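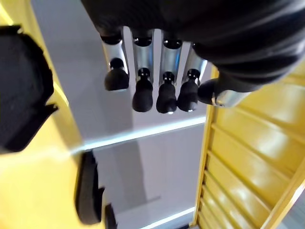
手を描くのが苦手な人、多いですよね。私もそうでした。顔はそこそこ描けるのに、手だけはポケットに突っ込ませたり、背中に回させたり、長い袖で隠したりして、もう何年も逃げていたんです。でも去年の冬から「丸と筒」で手を描くやり方に変えたら、びっくりするくらい気が楽になりました! やることは単純で、指を最初から指として描かず、まず筒を置いて、その先に丸い先端をのせます。銀色の筒の先に丸くて黒い指先、それが四本ぎゅっと並んで下がっていて、親指は別の向きに伸びている。あの組み立てをそのまま鉛筆でなぞるつもりで始めてください。爪もシワも関節のふくらみも、全部あとまわしで大丈夫です。

というわけで今回は、手のスケッチを筒から始めて、最後に机や床のある場所に置いてあげるところまでを、私がいつもやっている順番で書いていきます。長いので、お茶でも用意してどうぞ。

用意するもの

鉛筆は4Bを1本。濃すぎるんじゃないかと言われることもあるんですが、私は筆圧が弱いので、HBだと自分の線が見えなくて結局ぐりぐり重ねてしまうんですよね。4Bならなでるだけで線が出ます。手が当たるとすぐこすれて汚れるので、右利きの人は紙の左上から、左利きの人は右上から描いていくといいです。

紙はLudanoの薄いクロッキー帳を使っています。表面がちょっとざらっとしていて、鉛筆が気持ちよく乗ります。コピー用紙でももちろんOK。高い紙を買うと、もったいなくて失敗できなくなるので(私です)、最初は本当に何でもいいです。

練り消しゴムは600円のものを買いました。ちょっと高いかな、と思ったけど、ちぎって使えるし全然減りません。普通の消しゴムしかないときは、角をカッターで落として細くしておくと細かいところに入ります。

あとは卓上の鏡と、スマホのタイマー。タイマーは必須です。理由はあとで出てきます。

手順1 手のひらを箱にする

いきなり指にいきたくなるのをぐっとこらえて、まず手のひらです。手のひらは平たい箱、お弁当箱くらいの厚みの箱だと思って描きます。真正面から見た四角だと厚みが出ないので、少し斜めに傾けて、側面がちらっと見える角度にします。

自分の左手を目の前に出して、ゆっくりひねってみてください。手の甲が見えて、小指側の側面が見えて、手のひらが見える。箱を回しているのと同じです。側面が見えているときに、そこをちゃんと一枚の面として描いてあげると、それだけで手が分厚くなります。私はこの側面をずっと描いていなくて、どの手もペラペラの手袋みたいになっていました。

箱の指がつく側の辺は、まっすぐ引かずにゆるい弓なりにします。中指のところが一番高くて、小指に向かって下がっていく感じ。ここがまっすぐだとフォークになります。フォークの手、スケッチブック一冊分くらい描きましたよ、私。

手順2 筒を四本並べる

箱の弓なりの辺から、筒を四本のばします。人差し指、中指、薬指、小指。関節で三つに分かれますが、慣れるまでは一本の長い筒でかまいません。先っぽに丸をのせて、はい指!

ポイントは、四本を全部平行にしないこと。力を抜いた手の指は、端のほうの指がちょっと外に逃げたり、隣と少し重なったりします。平行にそろっていると、急に看板の絵みたいになってしまうんですよね。先端の高さもそろえません。どれか一本がすっと下まで出ていると、目がそこに行って、手に表情が出ます。

筒の向きを決めるときは、筒の切り口の楕円を描くのがおすすめです。こっちに向かってくる指なら楕円はふっくら、横を向いている指なら楕円はぺったんこ。楕円の形で向きが伝わるので、陰影をつけなくても立体に見えます。紙の端っこに、ふっくらからぺったんこまで楕円をずらっと並べて練習してから本番に入ると、手が温まっていい感じです。

奥行きのある指、つまりこちらに突き出している指は、思い切って短くしてください。「指って長いはずだから」と頭で長くしてしまうと、変な方向に曲がって見えます。見えている長さを信じる。ここは何回描いても疑ってしまうところで、私は今でも鉛筆を目の前にかざして長さを測っています。片目をつぶって、腕をまっすぐ伸ばして、鉛筆の先から親指の爪までの長さで比べるあれです。カフェでやるとちょっと恥ずかしいですけど。

手順3 親指は別の生きものとして描く

親指だけは、ほかの四本と同じ気持ちで描いてはいけません。生えている場所が違うし、向きも違うし、根元にむっちりした山があります。

私はまず、手のひらの箱の横に、つぶした卵のような形をくっつけます。これが親指の付け根のお肉です。その卵から筒を一本出して、先に丸。四本の指が下を向いているなら、親指は横や斜めに出ていることが多いので、思っているより大きく角度をつけてみてください。ちょっとやりすぎかなくらいでちょうどよく見えます。

スケッチ仲間のMereana McKinnonは親指から先に描く派です。親指が決まると手の向きが決まるから、あとが早いんだそうです。私もまねしてみたんですが、どうも箱の置き場所がわからなくなってしまって挫折しました。でも合う人には合うと思うので、手のひらから描いてうまくいかないときは一度試してみてください。順番なんて、紙の上で最後につながればいいんです。

手順4 丸と筒をつなぐ

ここまでだと、かなりカクカクした手になっているはずです。それでいいです! ここから練り消しで全体をぽんぽん叩いて薄くして、上から本番の線をのせます。

つなぐときは、指の外側の線と内側の線を同じ曲線にしないでください。指の背中側は骨があるので、わりとまっすぐで、関節でかくっと曲がります。お腹側はお肉なので、ぷくっ、ぷくっとふくらみます。片側が硬い線、反対側がやわらかい線。これを意識するだけで、ウインナーから指に昇格します。

指先の丸は、まんまるのままにせず、しずくみたいな形に少し引っぱってあげるときれいです。爪を描くなら、全部をぐるっと線で囲むと付け爪みたいに浮いてしまうので、根元の曲線と片側だけにします。遠くにある手なら描かなくていいです。

手首まわりに袖や布を描く場合は、シワを増やしすぎないこと。布が引っぱられているところと、たまっているところを一か所ずつ見つけて、そこにだけ線を集めます。黒い布のときはとくに、シワを一本ずつ線で追いかけるより、全体をざっと暗く塗ってから、出っぱったところを練り消しでそっと抜いたほうがそれらしくなります。抜きすぎたらまた塗ればいいだけなので、遠慮なくいじってください。

手順5 明るいところは三か所まで

影をつけるのは楽しいんですが、楽しすぎて真っ黒にしがちです。私のルールは、まず光がどこから来るかを紙の隅に小さい矢印で描いておくこと。描いているうちに絶対忘れるので、矢印は必要です。

筒の影は、片側の端をべったり黒くするより、端から少し内側を一番暗くして、端っこはほんのり明るく残すと丸く見えます。まわりから跳ね返ってきた光ですね。金属みたいにつるっとしたものだと、明るいところと暗いところの境目が急になります。肌はその境目がふわっとしています。同じ筒の形でも、境目の幅だけで硬いかやわらかいかが伝わるので、同じ筒を二本描いて、片方は境目をくっきり、もう片方は指でぼかして、見比べてみてください。これ、地味だけどすごく面白い練習です。

一番明るいところは紙の白を残します。たくさん残すとうるさいので、一枚につき三か所まで。四か所目が欲しくなったら、どれか一つを薄く塗ってつぶします。

手順6 手を場所に置いてあげる

手だけをぽつんと描くのもいいんですが、机や床があると急に空気が出てきます。奥行きの手がかりになるものを一つ入れるだけで十分。長い台とか、床板の目とか、そういう「奥に向かって流れていくもの」や「横に走っているもの」が便利です。 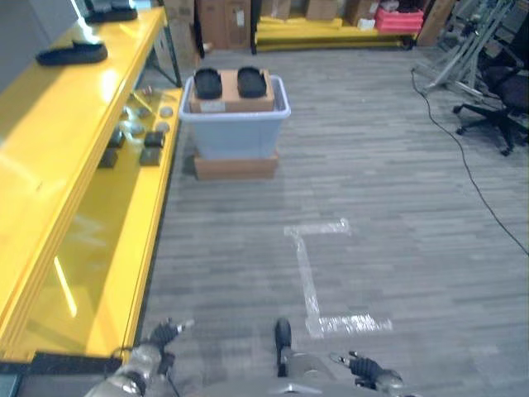 黄色い二段の作業台と、グレーの木目調の床。天板の白い照り返しがまぶしい。

台を描くときの順番はこうです。まず天板の手前の角を打って、そこから奥に向かう線を二本引きます。二本は奥で少しだけ近づきます。近づけすぎると巨大な滑走路になってしまうので、控えめに。下に棚がある台なら、棚の線も天板の線と同じ方向へすぼまっていきます。天板と棚がばらばらの方向を向いていると、台がねじれて見えるんですよね。定規は使わなくて大丈夫です。ちょっと揺れた線のほうが、手のやわらかい線となじみます。

脚は、天板の角からおろして床まで。どこで床につくかを先に点で打っておくと、脚が浮きません。私はこれをサボって、宙に浮いたテーブルを何台も作りました。

つやのある天板は、全体を均一に塗らず、光っているところを紙の白のまま残します。輪郭を描いてから塗り残すんじゃなくて、まわりを塗っていったら残った、くらいの気持ちだと自然です。広い影が落ちているなら、そこは一段暗い面としてまとめて塗ってしまいましょう。細かい模様はいりません。黒っぽい物が台にのっている場合は、その黒を紙の中で一番濃いところにして、台の明るさとぶつけると、ぱきっと締まります。

色をつけたい人へ。黄色い物の影に、黒や灰色をそのまま混ぜると、なんだかくすんだ緑っぽい色になることがあります。私は黄土色か、うすい茶色を重ねています。色鉛筆はNirnerの黄色がお気に入りで、明るいのに重ね塗りしてもてかてかしません。床がグレーだと黄色がすごく映えるので、隣に置く色に迷ったらグレーは安全です。

床板の目は、全部描かないこと! 手前に何本か、しっかりめの線。あとは途中で消えたり、また出てきたりする薄い線。濃いところと薄いところがまだらになっているのが木目っぽさなので、鉛筆を寝かせてすっすっと濃淡をつけてから、板の境目を少しだけ足します。奥にいくほど線の間を狭くしてください。

手順7 タイマーをかける

さて、タイマーの出番です。1枚20分。鳴ったらどんなに途中でもやめます。

前は時間を決めずに描いていて、中指の関節だけに一晩かけて、翌朝見たら中指だけ妙にリアルで気持ち悪い、ということがよくありました。時間が決まっていると、手のひらの箱から親指まで、いやでも全体を回らないといけません。私の場合、箱と筒に半分近く使って、つなぐ線に少し、残りが影と場所です。影まで行かずに鳴ってしまう日も多いです。行かなかったら次のページで行けばいいし、途中の絵って後で見ると意外とかっこよかったりします。

教室でお世話になったHo-yin Huang先生には「手は1000枚描いてから悩みなさい」と言われました。最初に聞いたときは、いや無理でしょうと思いました。でも1ページに小さい手をいくつも描けば、けっこう進むんですよ。立派な一枚を描こうとしないで、切手みたいな小さい手をページいっぱいに散らす。筒と丸だけの手も一枚に数えていいことにしています(先生には内緒です)。

モデルの探し方

自分の左手だけだと、どうしても同じポーズばかりになります。鏡に映すと右手のように見えるので、それでまず倍。それから、マグカップを持つ、洗濯ばさみをつまむ、紐を結ぶ、みたいに用事をさせると、自然な形が出てきます。何もしていない手がいちばん難しいです。固まっちゃうんですよね、意識すると。

友だちのKing-fai Kanは料理の動画を止めて描いています。粉をこねる手、包丁を持つ手、どれも力の入り方がはっきりしていて描きやすいそうです。私は電車で向かいに座った人のスマホを持つ手をちらっと見て、覚えて、駅に着いてから描くのが好きです。じろじろ見ると失礼なので、覚えるのは親指の角度だけ。残りは家で自分の手を見て補います。

人の手に限らず、筒と丸でできているものは何でも練習になります。水道の蛇口、ペンのキャップ、傘の持ち手。つるつるした銀色の筒は、明暗がはっきりしているのでとくにおすすめです。

よくつまずくところ

指が太くなる。これは筒の外側にさらに輪郭線を描いているせいかもしれません。筒の線の内側をなぞるつもりで本番の線を引いてみてください。

手が小さくなる。人物に手をつけるときに多いです。顔のあごから髪の生え際のあたりまでが手の長さの目安なので、自分の顔に手を当てて確かめてみるといいです。思っていたより大きい! となるはず。

関節の位置がばらばらになる。隣の指の同じ関節どうしを、うすい弓なりの線でつないでみてください。指をそろえた手なら、きれいな弧になります。一本だけ曲げているなら、その指だけ弧から外れていて正解です。

どうしても左右がわからなくなる。描きながら親指がどっちか迷うことがあるんです。私だけじゃないですよね? ページの上に「みぎ」と書いておきましょう。

紙が真っ黒になる。手の下にいらない紙を一枚敷きます。ティッシュは滑って絵をこするので、私はコピー用紙を半分に折ったものを使っています。

描いた紙は捨てないで、ページの端に何曜日の朝か夜かだけ書いておくと、あとでめくるのが楽しいです。私の木曜の夜のページは、眠かったのか指が全部ふにゃふにゃです。次は足の描き方を書く予定なんですが、足の指がまだお豆の行列にしか見えないので、もうちょっと練習してからにします。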